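The Long Snapper

Posted 5/31/04

1. The letter

When the letter from Clusby College came, my mother put it under the fruit bowl and did not tell me until after supper. She thought that bad news should wait for a full stomach. But it was good news, or half of it was. The coach wrote that he had watched my tape, that he had no scholarship to give, and that I could come in the summer and try for the team as a long snapper.

My mother asked what is a long snapper. I explained that it is the man who throws the ball backward between his legs to the punter. She thought about this for some time.

"And they have no one in the whole country who can do it?" she asked.

In Bollness we had one football field, and the goats had used it before us. I was too slow to catch and too light to block. At fifteen I weighed 140 pounds with my shoes on. My uncle had played one season abroad, long ago, and he told me that every team needs one boy who can do the thing which the other boys do not want to practice. So I threw the ball backward against the wall of the fish cooperative, every evening, until the manager came out and asked me to use a different wall.

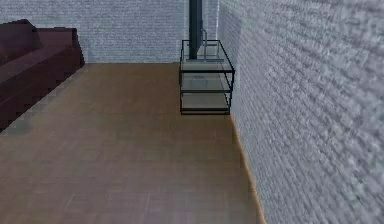
My uncle drove me to the airport in his truck. He gave me his old gloves from Tundance, the shop where he bought everything he ever wore, and he told me not to wear them because they were too thick for the ball. I should only keep them in the bag.

2. Camp

There were four of us who wanted the position, and the coach said on the first morning that he would keep one. The others were polite to me. The biggest came from a town called Cele, and he had a neck like a mooring post. He snapped the ball so hard that the punter took off his gloves afterward and looked at his fingers.

I could not snap so hard. But I could put it on the same place every time, the right hip, with the laces turned up, and after some days I noticed that the punter walked to my side of the field without being asked. 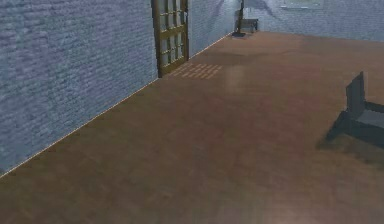 In the evenings I called home from the telephone in the hallway. It took ten-minute cards, and the voice of a woman came in to tell you when your time was almost finished. My mother always used the last minute to ask about food. My uncle used it to breathe. He did not like telephones, so he held it and breathed, and then he said, "Low is better than high," and gave it back to her.

He meant the ball. A punter can pick up a low ball. The high one goes over his head, and then all people in the stadium learn your number.

In the last week of June it rained for two days, and we had our practice game in it. The boy from Cele went first. His third ball slipped and went over the punter, over the running track, and rolled under the bench of the water boys. He stood there still bent, looking through his own legs, for longer than he needed to.

Then it was my turn. I wiped my hands on the towel and wiped them again. I heard the punter say "set," quietly, as if we were in a library. I did not think of my uncle or of the wall. I thought that my left sock was coming down.

The ball went to the hip. He kicked it 40 yards, which was not very far for him, and he came back past me and pulled up my sock.
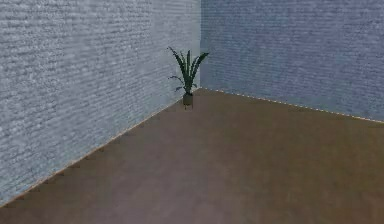 3. The list

The list was taped on the inside of the equipment room window, so that you had to go close and bend a little to read it. I read it first in the wrong direction, from the bottom, and I did not find my name. Then I read it again from the top.

The boy from Cele was there too. They had moved him to guard, and he said that his father would be angry – his father had also been a snapper – but he was already laughing when he told it. We went to eat. He had three plates and I had two, and I saved a roll in my pocket from habit.
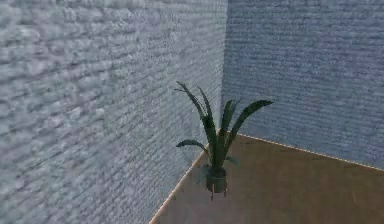 The corner where the two walls meet.

I had one telephone card left. My mother answered, and I told her, and she said it loudly to the kitchen. I heard chairs. Then someone took the telephone from her, and for a while there was only breathing.

"Which number did they give you?" my uncle asked.

I told him they had not given them out yet. He said I should ask for a small one, because the big ones are heavy on the back when it rains. Then the woman came in to say that we had one minute.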